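Grevia Hand-Held Gripper Kit, reviewed after a summer of use
By Wilfredo Macapagal
2022-08-14

The Grevia kit is a two-finger gripper you hold in your hand and steer yourself, with a camera looking down over the fingers. I bought it to record how I pick things up at home, so that the small arm I am building in the garage can learn from it. The kit cost me $138 plus shipping. The ribbed pads were a separate order.

Assembly took two evenings. The linkages go together with pivot pins, and the holes in my set were clean enough that I only had to ream one of them. The printed instructions skip the step where the trigger cable is tensioned. Do that before you close the handle, or you will be opening it again. Tamara Kushnir, who has the same kit in the shared shop on Edon Street, put a drop of thread locker on every screw. I didn't, and two of mine backed out in the first week.

The camera mount is the weak part. It is one bracket with one screw, and it turns if you bump it. I glued mine after losing a whole afternoon of recordings to a view that had drifted sideways. The wide lens is good. It shows both fingertips and plenty of floor.

Most of my recording has been litter pickup. Small packets and bottles go on the floor near a bin, and I move them into it one at a time.

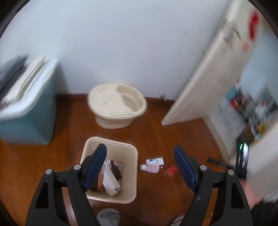

Can the pads pick up a flat packet from a hard floor?
They can if you come in low and let one pad slide under an edge first. Straight down from above, mine miss thin packets more often than they catch them.

Small round bottles are easier. The ridges hold them well, and I have had very few slip once the fingers were closed. Paper is fine if it has a fold in it. A flat sheet on wood is still beyond me, with these pads or the ones that came in the box.

Weight is 800 grams with the battery fitted. That sounds light, but my wrist was sore after 80 pickups in a row, and I now stop well before that. The handle could be thicker. I wrapped it in bicycle tape and it is better.

The software is plain and it works. Files come off the card with sensible names, and the finger opening is saved along with the video. My one complaint is the startup check, which wants the fingers fully open and gives no message if they aren't. It just sits there.

Grevia answered my email about a bent link in 5 days and sent a new one free. The replacement fit without filing.

I would buy it again at this price, but I would order spare pads at the same time. My first pair, bought in January with the kit, has worn smooth at the tips. The pair on it now is the second.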